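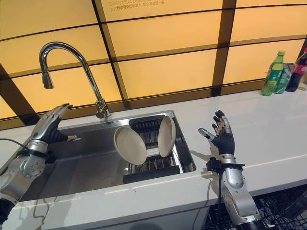
## Dish bench, August: wrists, cables, plates

Short build log for the two-arm setup in the shared shop in Mollville. The task is unchanged: take a plate out of the rack in the sink, move it to the dishwasher, let go without chipping anything. Both arms now run the same firmware and the same grip table, so a change on one side no longer has to be copied to the other by hand.

Most of this month went into the wrists. The old brackets put the connector on the inside, where it rubbed on every roll past 32 degrees. Kiều Đào redrew them with the strap and clips on the outside and the cable free to hang. Jacket wear has stopped. The cost is a loop that can catch on the front of the counter, so the planner now treats the counter edge as 4 cm thicker than it is.

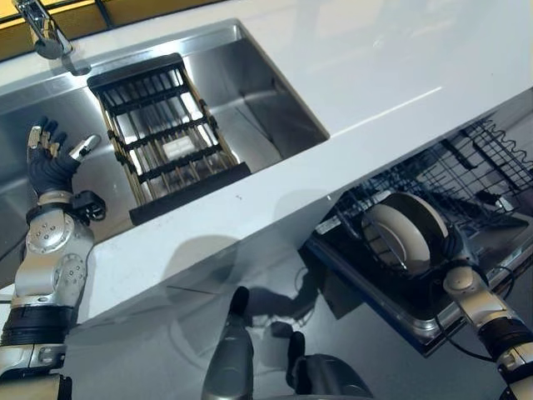
*Dishwasher open, one plate standing in the lower right rack, right arm reaching toward it.*

Placing is harder than picking. The tines leave little room for error, and the arm has to come in low to get near the bottom of the rim. I logged 157 placement attempts with the old approach angle before giving up on it. The new one comes in flatter and slower. Nghĩa Lâm wants to add a force threshold on release. I want to fix the timing first, because the left and right controllers still disagree by a few milliseconds. 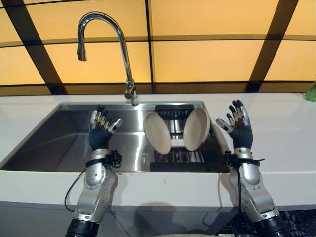 Every run begins from the same ready pose, hands up and thumbs in. It wastes a couple of seconds, but it gives a repeatable zero for the finger encoders, and any drift shows up before a plate is involved. The check writes one line per joint to the log. If a joint is out of range, the run aborts.

Gloves are next. The ribbed fabric grips well enough but bunches at the base of the thumb when the thumb closes.

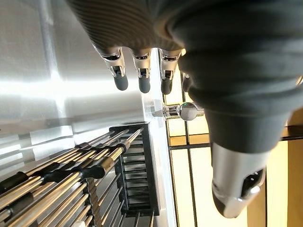 Hoi-yan Shih suggested a separate sleeve for the thumb with its own seam. I have one cut and not yet fitted. Grip table revision 416 stays in place until then, so the before and after numbers can be compared.

Open items:

- Clock sync between controllers
- Thumb sleeve, right hand first
- Strain relief on the left cable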